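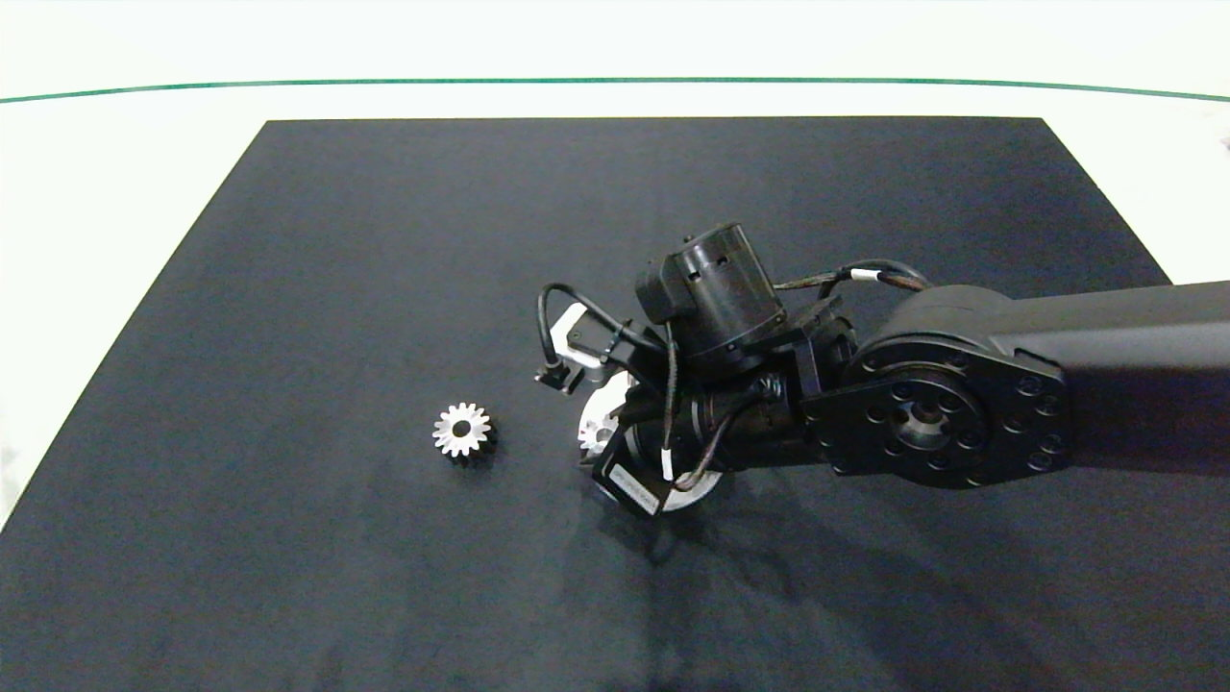
Town clock to get its gears back this May

Local News | Around Town

Print this story | E-mail to a friend

Well, folks, the clock on the old Travitz building is finally getting fixed! I've walked past it for years with the hands stuck at 6:17 (I set my watch by it once, as a kid, and missed supper), so I went over to the library basement the other night to hear the plan.

Oluf Hafstein has been through the whole works and says the big frame is fine. It's the small gears on the strike side that are worn down, and the shop at Ketilsson is cutting new ones to match the old tooth count. The bill for the parts comes to $925, and the pancake breakfast covered all of it with a little left over for paint.

The clock should be running again in May, and the bell will come back too, on the hour, from eight in the morning until nine at night. That last part got people talking. There were 47 of us down there on folding chairs and I think every one of us had an opinion about that bell.
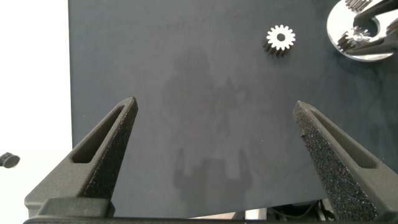
Cameron Halliday said nine was too late for anybody with a baby in the house, and asked if the bell could quit at seven in the winter months. Oluf thought it could, as long as somebody climbs up to switch it over.

The hours get settled at the next meeting, same basement, 7 p.m. Bring a cushion, those chairs are murder!

Contact the newsroom | Copyright Nirkel News | Back to top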